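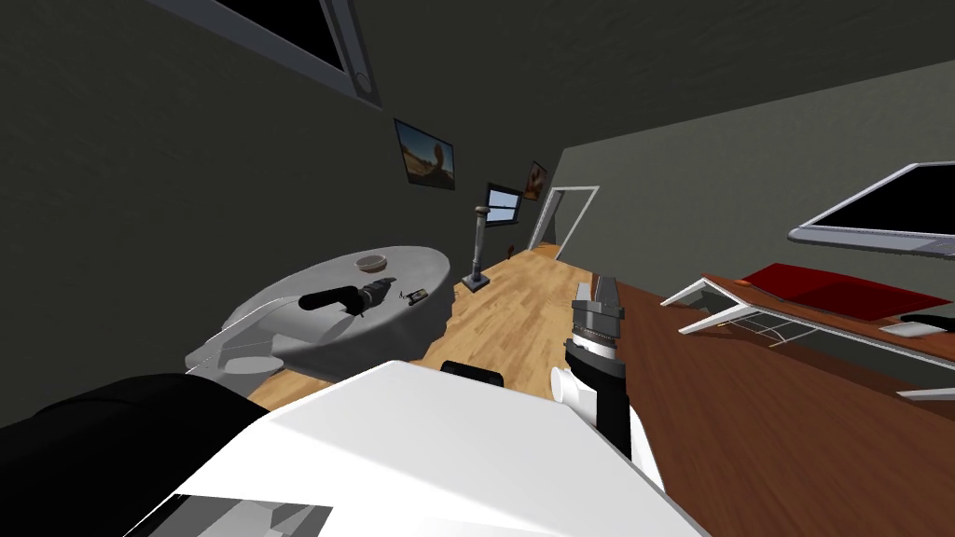 Galtari floor wax, the big tin

I've been meaning to write this up since April, when I finally gave in and bought the 90 ml tester (so small, bless it), and then went straight back for the big tin! It smells faintly of oranges, it goes on like soft butter, and my old boards have a lovely low glow that I keep stopping to admire on my way to the kettle.

My one grumble is the lid, which needs a spoon handle and a fair bit of muttering.

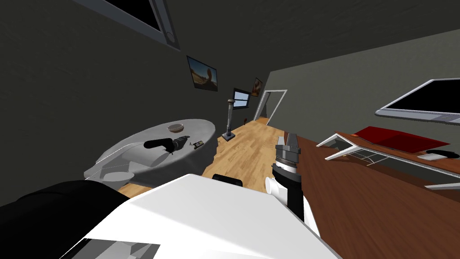 Would I buy it again?

Yes, gladly, though I'd wait for a sale.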